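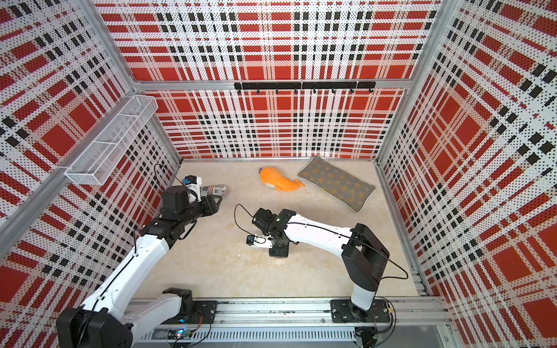 Two-Arm Cell: What We Are Being Asked to Pay For

Gallery page for the equipment budget, updated October 28, 2023

Shufen Zou asked me to put something visual next to the numbers before the January round, so people who never come down to the Skivetville shop can see what the word "cell" means in the Kelto quote. I have been against buying a second one so far and I haven't changed my mind, but you should look before you vote.

The picture at the top is the kind of work the quote covers: two arms, household stuff on the floor of the cell, a gripper over by a slipper. Soft items are the hard case. The sales sheet talks mostly about boxes.

Some notes on what you're looking at, and what it means for the money.

The arms
Each one has its own gripper and its own small camera at the wrist. Kelto lists the pair as one line. I'd like them split, because if one arm goes down I want to know the price of one arm. Zhiqiang Qian has asked twice and got a brochure back both times.

The walls
Perforated panels with a red, white and black plaid print. Plain panels are quoted too. The plaid adds $1,046 per cell and the quote doesn't say what we get for it. Baoshan Xia thinks a busy background is worth testing against. Fine, but then let's test it on the panels we have before ordering more.

The rail and the basket
Black hooks on the back beam, a white wire basket on the left wall with nothing in it. Kelto calls these "storage accessories" and wants $1,062 for the set. I'd leave them off the first order. We can hang a basket ourselves.

Cables and small electronics
Follow the cables along both arms, then look at the bundle of wires hanging low on the right. The quote has no line for spare cables at all. Hongmei Kang put down 5 hours a month for checking and replacing them, and I think that's low.

The test items
An orange plush sea creature, a patterned cushion, a white slipper. Cheap, and the only part of this budget I have no quarrel with. Zihan Tang wants a set of 29 different items, which I'd approve today.

Still open: delivery, floor space, who gets trained, and whether Titach will give us a second quote. I won't sign for another cell on one supplier's word. Send corrections to me and price questions to Shufen.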